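Comparing two grippers on a two-arm cell

If you have two arms facing each other and a different gripper on each, you can run the same set of parts through both without changing tools halfway. These steps cover how we set up the comparison and what we write down. The whole thing takes an afternoon once the arms are calibrated.
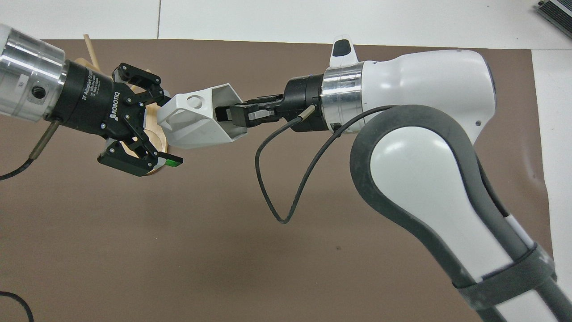 What you need

Two arms that can reach a shared area in the middle of the table. Ours have a Robotiq 2F Adaptive Gripper on the left and a compact parallel-jaw gripper on the right. You also need a plain work surface (we use brown paper), a few test parts, and a controller that can log both grippers on one clock. We use Cullik for logging. Drolen works too, but it writes two files and you have to line them up afterward.

Choose the parts

Pick parts that are hard in different ways. A curved wooden piece is a good one for linkage fingers. A 3D-printed adapter with faceted sides is a good one for parallel jaws, which like flat faces and punish you when the faces are a few degrees off. Give each part a short name and keep it for the whole test.

Step 1: Set the cables

Move each wrist through its full range by hand before you power anything. Leave a loop of slack at the connector. A cable that pulls tight at the end of a turn will shift the force readings, and you will blame the gripper for it.

Step 2: Zero both grippers

Open fully, close fully with nothing in the fingers, and save the two positions. Do this again if you change fingertips or pads.

Step 3: Run the grasps

Do 100 grasps per part per gripper. Close, lift, hold, turn the wrist, set down. Start with the lowest force setting that lifts the part and leave it there. If you raise it, start that part over.

Step 4: Swap sides

Put each gripper on the other arm and repeat. Our first round had 27 slips on one arm, and most of them followed the arm when we swapped - the mount was loose.

Step 5: Sort the log

Our full log came to 2720 rows, with 1154 left after dropping the approach and retreat moves. Keep the raw file. Mark each row as held, slipped or missed, then sort by part before you sort by gripper.

If the log stops partway

Check the controller's sleep setting first. On the Wumbei controller it is under Power and it is on by default.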